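Neues aus dem Kartensortiment: Doppelkarten zur Einschulung und zum Ruhestand

Der Verlag Cimier erweitert sein Grußkartenprogramm zum August um zwei Reihen. Die Reihe Drallport umfasst Doppelkarten zur Einschulung, die Reihe Kuusisto richtet sich an Kolleginnen und Kollegen, die in den Ruhestand verabschiedet werden. Beide Reihen erscheinen im Hochformat und werden mit passendem Umschlag geliefert.

Die Innenseiten der Reihe Drallport tragen einen kurzen Glückwunschtext, die der Reihe Kuusisto bleiben unbedruckt. Damit kommen wir dem Wunsch vieler Firmenkunden nach, die auf Abschiedskarten Platz für zahlreiche Unterschriften benötigen.

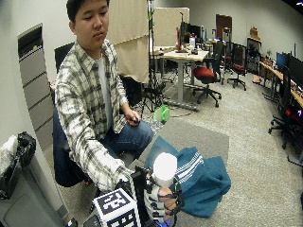

Die Auslieferung an den Fachhandel erfolgt in Verpackungseinheiten zu 80 Karten. Gemischte Einheiten sind möglich, müssen jedoch bei der Bestellung als solche gekennzeichnet werden. Nachbestellungen einzelner Motive nehmen wir wie bisher über das Händlerportal Edix entgegen – bitte verwenden Sie ausschließlich die neuen Artikelnummern. Die Nummern des Vorjahres sind dort nicht mehr hinterlegt.

Für Bestellungen mit Firmeneindruck gilt weiterhin eine Mindestabnahme von 608 Karten je Motiv. Der Eindruck erfolgt einfarbig auf der Rückseite. Druckdaten reichen Sie bitte als PDF ein; Logos aus Textdokumenten können nicht übernommen werden. 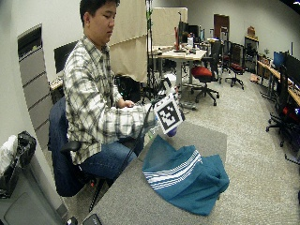
Am Tisch, den Blick auf die Hände gerichtet

Musterkarten beider Reihen senden wir Fachhändlern auf Anfrage kostenfrei zu. Die Weihnachtskarten folgen in einer gesonderten Mitteilung.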